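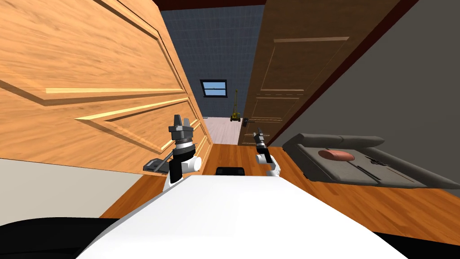
My first door took me eleven minutes. I had a controller in each hand, a headset that kept sliding down my nose, and a very patient simulated robot waiting for me to work out which way was left. A toddler would have been through it and back for biscuits by then!

I'd come to Nurkley to spend a day with Hestano, a small firm that teaches household robots by having people steer them through chores. You move your hands, the robot's arms follow, and the computer keeps a record of the lot. Do it often enough (and well enough, which was my trouble) and the robot starts to have a go by itself.

The software is called Traltard, and it's a house that doesn't exist. It has doors, floorboards and furniture, and you can knock into all of it without paying for anything. I knocked into quite a lot. The team wants 2000 good runs before anyone moves on to a real hallway, and the tally on the office whiteboard when I arrived was 1155. I'd love to say I gave it a healthy push. I added 4.

What surprised me was how much I had to think about things my hands have done for decades. Where do you put your fingers on a lever handle? How far do you lean? I kept reaching too early, with the gripper closing on thin air, and then over-correcting and shoving the whole robot sideways into the door. My view lurched over at an angle whenever I got flustered, so I spent a good part of the morning with my own head tipped to match. My neck was not pleased.

After lunch (cheese rolls, very good) I was shown Holanda, the half of the system that learns. It had been fed 110 of the tidier runs, none of them mine, and it was let loose on the same sort of door. It crept up, dithered, touched the handle, backed off and tried again. I knew exactly how it felt. On the third go the lever dipped and the door swung open, and I cheered far too loudly for an open-plan office.

I've been watching my own hands on door handles ever since. The bathroom one at home needs oiling.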